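Home Projects Reports People Archive

Moving a Student Group off a Retired Calling App: What We Kept and What We Lost

Project report, Communication Software, second-year group work
Kyu-ri Lim, Oddur Hedegaard, Poul Vigfúsdóttir
Supervisor: Brynhildur Kragh
Handed in October 20, 2023

1. Background

Luler was the calling and messaging app our department's tutoring service had used since before any of us enrolled. It gave the service one phone number, a shared voicemail box, and a group chat for the tutors. Last December its owner said the app would be folded into a larger product called Ikoder, and that everything would "carry over." We have quoted those two words to each other a lot since then.

Our project was to follow that move from the users' side. We did not build anything. We wanted to check whether the promises made in the notices matched what people got, and to write down the differences plainly enough that the tutoring service could decide whether to stay.

We should admit that we started out suspicious. Two of us had already lost messages in an earlier app merger, and Brynhildur Kragh warned us in the first meeting that we were likely to find whatever we were looking for. We tried to deal with this by writing our checks down before the move and not adding new ones later. We broke that rule once, for the voicemail greetings, and it is marked below.

2. What we were told

The company sent three notices. The first said that contacts, call history, voicemail and chats would all be moved. The second said the same thing but left out call history. The third, sent the week of the move, talked mostly about stickers and a new color theme. None of them said how long old voicemails would be kept, or whether a shared box would still be shared.

We wrote to support with those two questions. The reply thanked us for our excitement about Ikoder. A second message got a link to the help page we had quoted in our first one.

3. How we checked

The tutoring account held 701 saved messages on the day we exported it, counting chats and voicemails together. Of these, 117 were voicemails. We kept the export on a department computer and a copy on Oddur's drive, and compared both with what showed up in Ikoder after the switch.

We also asked 13 tutors to use the new app for their normal work and keep a short log. We told them to write down anything that slowed them down, even if they thought it was their own fault. Nine of them kept the log to the end. The other four stopped partway, and we have not used their notes in the results. It is possible that they stopped because everything was fine and there was nothing to write, and it is also possible that they went back to plain texting. We asked and got vague answers.
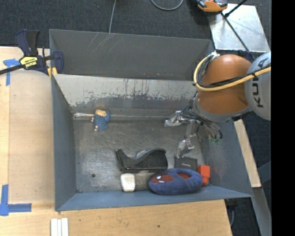
Comparing the messages took much longer than planned. Ikoder has no export of its own, so Kyu-ri and Poul went through the list on screen with the old file open next to it. Dates in the new app are shown as "last month" or "a while ago" until you tap on them, and this made the work slow and probably introduced mistakes. We did a second pass on the voicemails only. The chats were checked once.

4. Results

Chats: All the text we looked for was there. Pictures sent in chats were there too, but smaller than in the export. Replies had lost their link to the message they answered, so a long thread now reads as a row of loose remarks. "Yes, room two" is not much use if you can't see the question.

Voicemail: All the recordings came across and all of them played. The written versions of them did not come across. Ikoder makes new ones, and these were worse than the old ones in most cases we read, mainly on names. We had hoped to score this properly but ran out of time, so please treat it as an impression.

Voicemail greetings (added later): The custom greeting was replaced with a standard one. We only noticed when a student asked Oddur if the service had closed.

Shared box: This is the serious one. In Luler, when one tutor listened to a message, it was marked as heard for everyone. In Ikoder each person has their own marks. Several logs describe two tutors calling back the same student, and one describes a student who got no call, with each tutor sure that another had done it. The company lists this change as an improvement in privacy. For a personal account that may be true.

Call history: Gone. The first notice promised it, so we count this as a broken promise even though the second notice quietly dropped it.

Calls: We did not measure sound quality. Some tutors thought it was better. They had also been told in the app that it would be better, which makes their opinion hard to use.

5. Would another app have been better?

Gunnlaugur Hallgrímsson, who coordinates the tutors, asked us to look at two others, Hafstein and Dilstead. We gave each of them an afternoon, and that is not a fair test. Hafstein has a shared box that works the old way, but moving the number to it means a form, a fee and a waiting period that its own pages describe differently in two places. Dilstead was quick to set up and then asked every tutor for access to their contacts before it would ring. We did not go further with it.

We are wary of recommending either. Both are small, and both have websites that sound very much like Luler's did a few years ago.

6. Weak points in this report

The group of tutors was small and they all knew us. The chats were checked by eye, once, by tired people. We only followed one account, and a company might well move a busy shared account differently from a private one. We also have no idea what Ikoder will change next – the voicemail page was redesigned while we were writing section 4, and we had to go back and make sure the heard marks still worked as described. They did.

7. What we suggest to the tutoring service

Stay on Ikoder until the end of the term, and keep the old export somewhere that doesn't belong to any one student. Record the greeting again. Use a plain shared list for callbacks, with initials, and stop trusting the marks in the app. Look at Hafstein again once the number transfer terms are clear, and get those terms in writing.

Kyu-ri would like it noted that she was in favor of leaving right away. The other two of us thought that switching twice in one term would lose more calls than it saved. The log template and the list of checks are in the project folder under Reports.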